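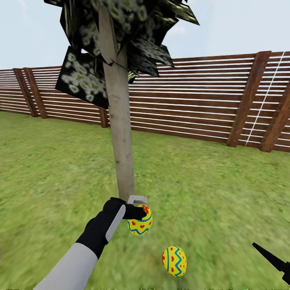

28 March 2023

Gunance sent the rulebook back with comments. I had asked for "a quick sanity check before Friday" and what I received was a document longer than the one I sent, in which the word "shall" had been circled wherever it appeared, including in the title of a section I did not write. So that was breakfast.

The main quarrel is over what counts as holding an egg. My draft says an egg is held when the gripper is closed on it and it is clear of the ground. Gunance would like to know what I mean by clear. Clear by how much? Measured from where? The simulated lawn in the yard scene has slight bumps in it, which somebody at Prutetska was very proud of in January, and now each bump is a legal problem. I spent an hour on the yard scene this morning with the arm stopped over the grass, one yellow egg in the gripper and its twin lying on the lawn, and tried to read my own rule as if I disliked the person who wrote it. By ten I did.

Take the twin. Same yellow, same teal zigzag, same red hearts. The task text says "pick up the Easter egg." Fine, which one? If the operator goes for the first egg and the grader has the other one in mind, we log a failure and some poor model gets taught that it did wrong. I have now written that where there are two matching objects either one satisfies the instruction, unless the instruction says otherwise. It took me four tries to get this into a sentence that Gholamreza could not misread on purpose. He is very good at misreading on purpose. It is what we pay him for, in a sense.

Gholamreza Taheri called at eleven, from the train to Tillosbridge, so I had him in pieces. His view is that we are writing a safety standard for a place where nothing can be hurt. The tree has leaves like roofing slates and you could drive the arm straight through the fence, if somebody turned the collisions off, and the fence would not mind. Why do we need a rule on keeping distance from the trunk?

I gave him the speech. I have given it so many times that I could hear where the pauses go. Habits learned in simulation go out into the world with their shoes on. If we score a run as good when the gripper comes down right in front of a tree trunk with no margin stated anywhere, then we have said that no margin is fine, and one day the trunk is somebody's shin. He said "mm." Then there was a tunnel. I choose to think the speech was working up to the tunnel.

When he came back he had a real point, which was irritating. The draft tells graders to judge distance from the trunk using the camera view. But from the camera view the trunk seems to end right at the gripper. One is in front of the other and that is all you can tell. A grader looking at that still would have no honest way to say if it was touching or a yard off. So rule 24, "Graders shall confirm visually that contact with fixed objects has not occurred," asks people to confirm a thing they cannot see. I wrote rule 24. I remember being pleased with it.

New version, written over a cheese sandwich:

Contact with fixed objects is taken from the simulator's contact log. Where the log is missing, the grader marks the run "contact unknown" and moves on. The grader does not guess.

I like the last sentence. Gunance will take it out.

Afternoon went to the Shojaei people, who are adopting our rules for their own scenes and therefore have opinions on them. Two hours. They want a tidy limit on how hard a finger may press on a fragile object. I asked whether an Easter egg is fragile. Long silence. Is it boiled? Is it plastic? It's a yellow shape with hearts on it, and the finger comes down over the top of it, and the physics file lists its material as "default." One of them suggested we treat all eggs as fragile out of respect. Another said that would knock out 40 runs that had already been accepted. I watched respect for eggs leave the room.

We ended up with this: an object is as fragile as its real version unless the scene notes say what it is made of. Which means the scene notes now need to say what everything is made of. Which means me. I have started a list and egg is on it, followed by a question mark.

Also raised and not settled: the second gripper. Draft says an idle gripper "shall remain in a neutral position." The only bit of a second tool I had in view this morning was a dark tip poking in from the right, well off from the egg on the grass, and I could not have told you if it was neutral, partisan or asleep. We need a pose defined in numbers. Shojaei offered to send theirs. They offered that at the last meeting too.

Then the naming business, which I will put down only so I can be annoyed by it again later. Tillosbridge calls it a "grasp event," Prutetska calls it a "pick," and the rulebook uses both, on one page in the same paragraph. I changed them all to "pick." The search and replace also caught "picket," back in the fence section, and I have sent Gunance a file containing the word "grasp eventet," having first run it the wrong way round. Found out at 5:30. Version 47 went out at 5:40 with a short, dignified note.

To do tomorrow: numbers for "clear of the ground" (ask Gholamreza, he will say 3 centimeters, he always says 3 centimeters). Materials list past egg. Rewrite the foreword so it stops promising clarity.

Rained from four on. Left my umbrella at work.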